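Erstead Guest House: Room Safety Checklist
Inspected 2020-05-02 by Azra Hodžić
Room on the street side, bedding change in progress

1. Door and lock
Closes fully and latches. Closer arm is stiff in the last 10 degrees. Oil it before the next visit. PASS

2. Smoke alarm
Test button held, alarm sounded. Battery was last changed in December. PASS

3. Outlets and cords
Bedside outlet plate is loose on the left side. One screw needs replacing. The lamp cord is fine. FIX

4. Window
Large window, several tall panes, white frames. Check every pane for cracks and every latch for play. No cracks found. One latch turns without catching, so the window stays shut until the Edside part comes in. Plenty of daylight for working in the room with the lamps off. FIX
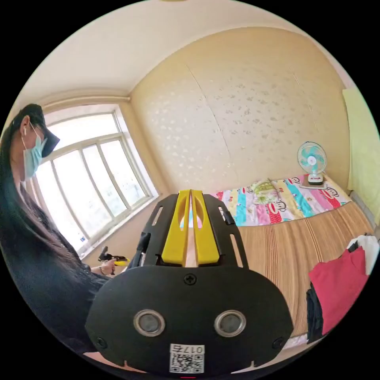
5. Staff at work
Face mask over nose and mouth: yes. Cap: yes. Long sleeves: yes. One wireless earbud in. House rule is no earbuds during bed changes, as staff need to hear the alarm and each other. Reminder given. COMMENT

6. Bedding
Colorful set is in good order, no tears or loose threads. Wash at 90 minutes on the long cycle. Spare set is in the hall closet, top shelf, and should be moved down to waist height. PASS

7. Floor and walkway
Keep 100 cm clear between the bed and the window wall. Rug edge curls near the door. Tape it or take it out. FIX

Recheck items 3, 4 and 7 before the room is let again.

Erstead Guest House | Contact the front desk | Back to top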